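Two weeks with the Rirkley practice kit

I've been putting off writing this because the kit arrived in August and I wanted to use it properly before saying anything. Several people have asked whether it's worth the money, and the answer depends on what you already own, so I'll go through it in some detail.

Rirkley sells what it calls a tabletop practice kit for robot arms. You supply the arm. They supply the tableware, a green cloth, a printed booklet of tasks, and a year of access to their software, which records your attempts and scores them. There's no hardware to bolt on. The version I have is the larger of the two, and the only difference I can find is extra bowls and a thicker booklet.

I bought it from Odholm, the reseller, because Rirkley doesn't ship directly to where I live. The order took 8 days. The box was fine. The cloth came folded very small and I spent a while with an iron before I gave up on the last creases.

The booklet starts with single objects. You pick up a cup, move it, put it down. I skipped most of that section and went to stacking, which is the reason I wanted the kit in the first place. At work we pay for time on a Matheson cell where everything is clamped and measured, and I wanted something messier.

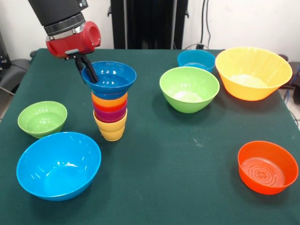 Stacking is where the kit earns its price. The cups and bowls are light, they have different rims, and they don't all sit inside each other neatly. The booklet leaves the order up to you, and the scoring only cares whether the stack is standing when the arm lets go. I like to build up from the yellow cup and put the blue bowl on after the orange cup, with the fingers inside the rim. Gripping from inside takes more care on the way out, because a finger that drags on the wall can take the bowl with it. I lost a lot of early attempts that way. Opening the fingers less helped, and so did slowing down the last part of the lift.

The software is the weaker half. It runs in a browser and it's slow to load past runs. You log in, choose a task number, press record, and when you're done it gives you a score and a plot of the gripper position. The score is pass or fail plus a time. The plot is more useful than the score. I could see from it that I was hesitating right before every release, something I hadn't noticed while driving the arm.

Setup took me most of an evening. You have to tell the software where the table is, and it wants three corner points touched with the gripper. My first try was off because the cloth had shifted between the second and third corners. Tape the cloth down underneath first. The instructions mention this, but two pages after the step where you need it.

Calibration also has to be redone if you bump the table. The software won't warn you. It just starts failing runs that looked fine to me, and I lost most of a morning before I worked that out.

I put a short note about all this on the user forum, mainly to ask whether other people were seeing the same thing with calibration.

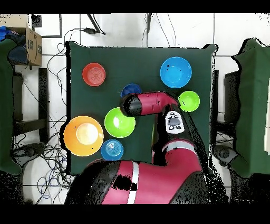
Silvan Lehner wrote back that he had the same trouble, and that the fix was to save the corner points to a file and reload them at the start of every session. He also thinks I'm being too easy on the software. His view is that a yearly fee makes no sense for something that stores a time and a plot, and that Rirkley should sell the bowls on their own for people who already have a way to log their runs. He would pay for the bowls and the booklet and nothing else.

I mostly agree with him about the fee. Renewal costs close to half the price of the kit, and the tasks don't change. If you let it lapse you keep the bowls and the booklet, and you can export your old runs as long as you do it before the end date. I tested the export. It gives you one plain text file per run with the column names spelled out. No complaints there.

Reloading the corner points worked for me too. It's under the settings menu, in a tab labeled "Advanced," and it takes a few seconds.

The middle section of the booklet is about moving partial stacks. You build two cups, lift them together, and carry them to another part of the table. It's harder than it sounds. The cups can shift against each other if you turn the wrist quickly, and my arm has a small jerk when it starts from rest. I ended up setting a lower acceleration limit for this section and leaving it there. My pass rate on the carrying tasks is still poor, and I expect I'll be repeating them for a while.
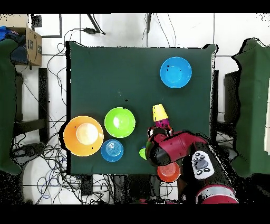 How it compares

The only other kit I've spent real time with is the Jovodcombe one, which I borrowed for a month last year. Jovodcombe uses wooden blocks and pegs, and the tasks are about precision. Everything has a right place and you're either in it or you aren't. It's a well-made product and I'd recommend it to someone just starting out, because you always know what you did wrong.

Rirkley's kit is looser. A bowl can be a finger's width from where you meant it and the task still passes. For me that's closer to what I want an arm to do at home. Round, shiny objects are also harder on a camera, and if you're training a model on your own recordings you'll run into that early. I had to move a lamp.

Price is about even between them. Jovodcombe has no subscription.
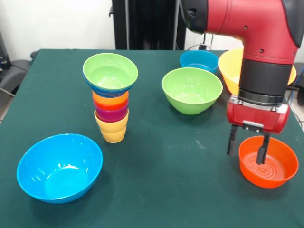
I also asked Rirkley's support about replacement parts. Trí Vũ answered the next morning and told me single cups and bowls can be ordered by color, with a minimum of 3 pieces per order. That seems reasonable. I haven't broken anything so far. The plastic marks a little where the fingers grip, but the marks don't affect how the pieces stack.

Would I buy it again? The bowls and the booklet, yes. The larger version is worth the difference if you plan to do the stacking section, and if you don't, get the smaller one. I won't be renewing the software unless they fix the calibration problem, and I've told them so. I'm going to export my runs at the end of the month and then start on the last section of the booklet, where you take the stacks apart again.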